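Piscina municipal de Ramley reabre com banhos públicos renovados

Já não era sem tempo! A piscina municipal de Ramley volta a abrir portas em setembro, com os antigos banhos públicos recuperados de uma ponta à outra, e quem lá nadou em miúdo vai reconhecer os azulejos da entrada, que foram limpos um a um e postos de novo no lugar.

O edifício estava fechado desde que a caldeira avariou de vez. A obra, entregue à Mivel, manteve as claraboias e os bancos compridos dos balneários e acrescentou 84 cacifos, duches com água bem mais quente do que a de outros tempos e uma sauna pequena no piso de baixo. O tanque grande continua com as suas quatro pistas — e com o relógio de parede, que voltou a andar.

Outra boa notícia para quem vem direto do trabalho: na receção passa a haver toalhas para alugar, de tecido favo, daquelas que secam depressa e ocupam pouco espaço no saco.
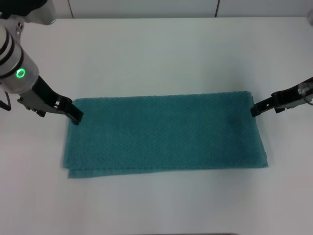 Hatice Şimşekoğlu espera que o horário da manhã se mantenha no inverno, porque antes, conta, a piscina abria às sete em outubro e em novembro já só abria às nove, e quem entrava cedo no emprego ficava sem nadar até à primavera.

A direção garante que desta vez o horário é igual o ano inteiro, das sete da manhã às nove da noite. Já há 202 inscritos nas aulas, com uma turma de hidroginástica cheia e outra quase, e a procura pelas aulas para adultos que nunca aprenderam a nadar foi uma bela surpresa. Nipon Kamolrat, que vai dar essas aulas, pede só que ninguém tenha vergonha de começar na parte baixa.

Quem preferir trazer toalha de casa pode fazê-lo, claro, e encontra cabides junto aos duches.
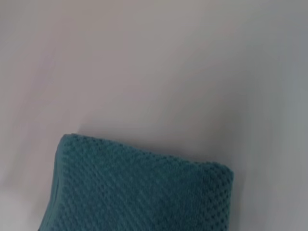

Como fazer a inscrição

As inscrições fazem-se na receção, a partir das dez da manhã, ou na biblioteca de Ramley. É preciso levar um documento de identificação. A primeira quinta-feira depois da abertura é de entrada livre, com touca obrigatória.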